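Reservist called up for a 3 month training rotation, what happens to my lease and my civilian job?

Posted in Reserve and Guard Life
2023-08-11

Liv Sjöberg
I'm in my second contract as a reservist and just got a warning order for a rotation starting in October. It's with a multinational logistics battalion, the one that trains at Ulletska. We're told to expect 3 months, possibly longer if the follow-on unit is late. I have two things I can't get a straight answer on.

First, I rent a one-bedroom and my lease runs until next summer. My landlord says I can leave early but I'd owe him the rest. Second, I work at Söderlund, a freight company with 133 people, and my manager asked me to use my vacation days for the first part of the rotation. I don't mind being flexible, but I don't want to come home with no leave and no apartment. I don't have written orders yet, only the warning order by email. My readiness officer is away and her replacement told me to look it up.

I'm stateside, if that matters. Thanks.

Sekgate
I did unit admin for a long time, so I'll take these in order. None of this is legal advice, and your base legal office will see you for free, so book that now.

Lease. Federal law lets a servicemember end a residential lease early in certain cases. If you signed while you were a civilian and then enter active duty, you're usually covered. If you signed while already on active duty, you need orders for a move or a deployment of at least 90 days. Read your dates carefully, because three months on a calendar can come out to more or fewer than 90 days. When you give notice it has to be in writing, with a copy of the orders, delivered by hand or by mail with a return receipt. Some leases also allow email. With monthly rent, the lease normally ends 30 days after the next rent payment is due. He can bill you for damage and unpaid rent up to that point, but he can't charge an early termination fee.

You can't do any of it on a warning order. Wait for the written orders, or ask your commander for a signed letter that confirms them. Check your lease for a waiver, too. Some landlords have tenants sign one as a separate page, and legal will want to see it.

Job. Your manager can ask, but he can't require you to use vacation for military duty. You can choose to use it if you want the pay. The size of the company makes no difference. What you owe them is advance notice, and I'd put it in writing even though verbal counts. Send a short email with the start date and the expected end date, and say that the end date may move.

Coming back, the deadline to report depends on how long you were gone. For service of 31 to 180 days you have 14 days after release to apply to return. Don't let that slide while you're unpacking.

Storage, if you do give up the apartment. Ask the transportation office whether your orders authorize it. Many short rotations don't. When mine didn't, I paid $400 for a unit for the whole period, and I had $300 in moving costs that I never got back. 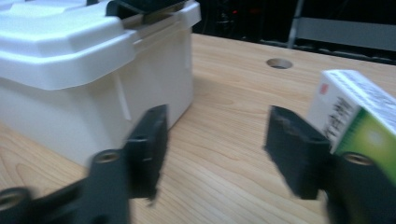
Make a list of what goes into the unit and take pictures of anything worth claiming. Your renter's policy may or may not cover goods in storage, so call them before you cancel it. Keep your orders, your lease, your notice letter and the mail receipt with you and leave copies with a relative. Give somebody at home a limited power of attorney for the car and the bank. Legal can do that at the same appointment.

If the rotation gets extended, send your employer the amended orders the day you get them.

Brenari
Agree with most of that. I kept my place and sublet it to another guy from the company while I was at Ulletska. It was cheaper than moving out and back in. The landlord had to approve it and we wrote up one page that all three of us signed. If your rent is low this might be easier for you.

Also the barracks there get cold in the fall, bring your own blanket. The PX is small and runs out of things.

Liv Sjöberg
Thank you both. I have a legal appointment now and I found the lease. There is a separate page at the back that I don't remember signing, so I'll bring it with me. I emailed my manager and he forwarded it to HR, who said they'd mark it as military leave without pay. I'm going to ask the landlord about a sublet before I do anything else.

Sekgate
Good. Have legal read that page before you talk to the landlord, and don't sign anything new for him until they have.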